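Apuntes de la unidad 4: Materiales porosos y agua
Curso de Ciencia de los materiales cotidianos
Prof. Lautaro Bravo

Antes de empezar, una petición: traed leído el capítulo de Gidov sobre capilaridad. Es corto, está muy bien escrito y tiene el mejor dibujo de un menisco que conozco. Quien no encuentre el libro puede usar las fotocopias de la carpeta del aula.

4.1. Por qué sube el agua

Todo lo de esta unidad sale de dos tirones que compiten. Las moléculas de agua se atraen entre sí (cohesión) y también se pegan a muchas superficies (adhesión). Cuando la adhesión gana, el agua moja la pared, se curva hacia arriba en el borde y arrastra consigo al resto de la columna. En un tubo estrecho ese arrastre puede con el peso de la columna durante un buen trecho, y por eso sube más cuanto más fino es el tubo. ¡Es una maravilla verlo por primera vez con tinta!

La relación es la de Jurin:

h = 2γ cos θ / (ρ g r)

γ es la tensión superficial, θ el ángulo de contacto, ρ la densidad del líquido, g la gravedad y r el radio del tubo. Fijaos en dos cosas. Si dividimos el radio por dos, la altura se duplica. Y si θ pasa de 90 grados, el coseno cambia de signo y el líquido baja: es lo que hace el mercurio en vidrio, y lo que intenta hacer el agua en un tejido encerado.

Un poro real no es un tubo recto, claro. Tiene ensanchamientos, callejones sin salida y conexiones con los vecinos. Aun así la fórmula da una intuición estupenda, y en los ejercicios la usaremos con un «radio equivalente».

4.2. Espumas

Una espuma sólida es aire rodeado de paredes delgadas. Si las celdas están cerradas, el agua se queda fuera: sirve para flotadores y aislamiento. Si están abiertas y comunicadas, el agua entra y la pieza funciona como esponja. Muchas espumas comerciales mezclan los dos tipos.

Definimos la porosidad como el volumen de huecos dividido por el volumen total. Un bloque de celda abierta de 144 cm³ con 112 cm³ de huecos tiene una porosidad de 0,78. Ese es el techo de lo que puede absorber sin hincharse; en la práctica queda aire atrapado y nos quedamos por debajo, salvo que apretemos el bloque bajo el agua y lo soltemos despacio.

Para vaciar una espuma hay tres caminos: comprimirla, dejarla escurrir por gravedad o evaporar. Los dos primeros son rápidos y se agotan pronto, porque los poros pequeños retienen el agua con más fuerza. El último tramo es siempre evaporación, y ahí manda la superficie expuesta al aire. Una esponja apoyada en un plato tiene una cara entera tapada; sobre varillas, casi nada.

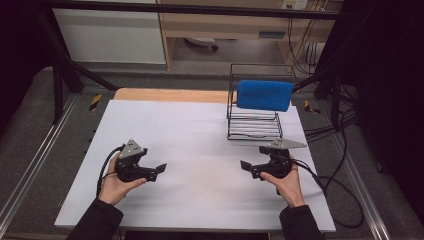

4.3. Tejidos de rizo

Aquí entramos en mi parte favorita. En un tejido de rizo hay una base tejida y, encima, bucles de hilo que sobresalen. Cada bucle aumenta la superficie de contacto y, además, deja huecos entre él y sus vecinos. Tenemos así poros en tres escalas: entre bucles, entre las fibras de un mismo hilo y, en el caso del algodón, dentro de la propia fibra.

El algodón es celulosa, llena de grupos hidroxilo que atraen el agua. El poliéster apenas la retiene dentro de la fibra, pero puede transportarla muy bien entre fibras si son finas - de ahí las microfibras. Conviene separar siempre estas dos ideas en los exámenes: absorber y transportar son cosas distintas, y un material puede hacer bien una y regular la otra.

El gramaje (g/m²) nos dice cuánta masa de tejido hay por unidad de superficie. Un gramaje alto suele dar más capacidad y un secado más lento. En el manual de Aryee hay una discusión preciosa sobre los suavizantes, que dejan una película sobre la fibra y empeoran el mojado; leedla antes de la práctica.

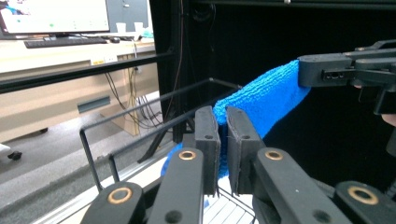

Figura 2. Tejido de rizo azul sujeto por dos puntos; los bucles forman el relieve de la superficie.

4.4. Práctica: ascenso capilar en tiras

Material por pareja: tiras de algodón, de poliéster y de papel de filtro, una regla, un vaso con agua coloreada y un cronómetro.

1. Marcad cada tira con lápiz a 1 cm del extremo.
2. Colgadla en vertical y sumergidla hasta la marca.
3. Anotad la altura del frente cada 40 segundos.
4. Representad la altura al cuadrado frente al tiempo.

Si el modelo de Washburn se cumple, los primeros puntos caerán sobre una recta. Luego la curva se dobla, y quiero que discutáis por qué (pista: mirad qué término hemos despreciado). Guardad también los datos feos, que suelen dar las mejores conversaciones.

4.5. Ejercicios

a) Calculad la altura capilar en un poro de radio 0,1 mm, con θ = 0 y γ = 0,072 N/m.
b) Una pieza de espuma de 3.000 cm³ tiene porosidad 0,9. ¿Qué masa máxima de agua admite?
c) Razonad qué seca antes, una toalla doblada o la misma toalla extendida, y qué variable cambia.

Las soluciones van en la hoja aparte, junto con la lectura voluntaria de Donodthorpe sobre ladrillos y humedad en muros.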